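Home Entries Older Newer About Search

December 2018

Tuesday, late. Rain all the way home and the bus was full, so I'm writing this up at the kitchen table with my coat still on the chair dripping.

Spent the day at the Cendside room with Mawar, going over the Koltar result before it goes in the draft. I want to put down what I think now, before the next meeting softens me up. The claim in the draft is that if you train on the cleaned set of demonstrations you get a better filing policy than if you train on all of them. The full set is 917 demonstrations. The Koltar filter throws out the ones it calls hesitant and keeps 418. Train on the 418, run it on the real robot, and it files the book in 32 of 37 trials. That's the number everyone has been repeating all week.

I don't doubt the 32. I watched the logs go by and Mawar is careful. What I doubt is what it's being compared to. The full-set policy was tested in November, on different days, with a different starting spot for the book, and by someone with a looser idea of what counts as filed. You can't set those two side by side and give the credit to the filter. The table layout alone could do it. When the book starts flat on the white table and the organizer is over on the yellow-green one, the hand has to get across the corner where the two meet. Move the start a little and it's a different reach. The draft has one sentence on this and the sentence says "similar conditions."

Also, what is hesitant? The filter scores pauses. But people pause before a narrow slot for good reasons. Four compartments, thin white board, not much room on either side. If I were steering I would stop and look too, and then Koltar would bin me.
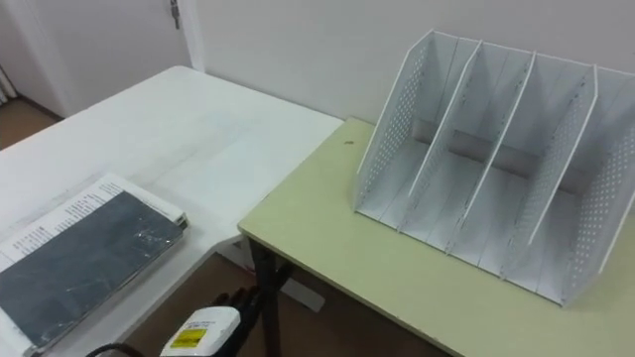

What I asked for

1. Run both policies on the same day, taking turns, so the light and the table and our patience are the same for each.

2. One rule for success, written down before we start. Book in a compartment, gripper open, book still there when the arm has pulled back. Leaning on the outside doesn't count, I don't care how nice it looks.

3. Pick 418 demonstrations at random from the 917 and train on those as a third policy. This is the one I really want. If a random 418 does as well as the cleaned 418, then the filter is doing nothing and we've been admiring a smaller pile.

4. Whoever scores shouldn't know which policy is running.

Mawar said yes to 1 and 2 before I'd finished talking. She went quiet on 3 (it costs us two days of training time, and the draft is due before the break). On 4 she pointed out there are only two of us in there most days and one of us has to press start. Fair. Lama Abu Hammour might score from video. I'll ask her, though she is already cross with me over the Cultix spreadsheets.
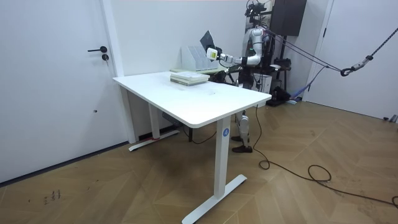
My other complaint is with the failures, and I think it's the bigger one. Five misses out of 37, and the draft puts all five under "other." I went through them twice after lunch and I don't believe in "other." A miss has a place where it starts. If the white gripper is already reaching across the back of the desk and the thing we care about is the dark gray panel standing behind the file holder, then the trouble could be depth, or it could be that the holder hides part of what it needs to see, and those want different fixes. It also matters what's in the compartments. With papers or folders standing in them there's less to aim at than when they're bare, and nowhere in the trial notes is there a column for that. We wrote down the time of every run to the second and not how full the holder was! Mawar has added the column. The old runs will have to be filled in from video, by me I suppose.

She thinks I'm too hard on it. Her argument, which I'll try to put fairly: the Chidiac group ran the same kind of filter on drawer opening and got a gain too, so ours is a second sign in the same direction. My answer is that I've read the Chidiac write-up and they didn't do the random subset either. Two studies with the same hole in them. She said that was a bit smug. It was.

Still, something did nag at me on the way home. I went in wanting the filter to be useless, and I should watch that. The 32 looked smooth. Fewer of those little wobbles at the edge of the holder than I remember from November. But "than I remember" is exactly the sort of thing I was complaining about all morning, so it goes down here and not in the draft.

If the random set comes out clearly worse I'll say so, and I'll write the paragraph myself. If it comes out level, I want the title changed. Mawar agreed to that, or at least she didn't say no, she said "let's see," and started packing up.

To do: email Lama tonight, nicely. Find the November start positions, which may only exist in my old notebook. Ask for the room early on Thursday. Buy bread.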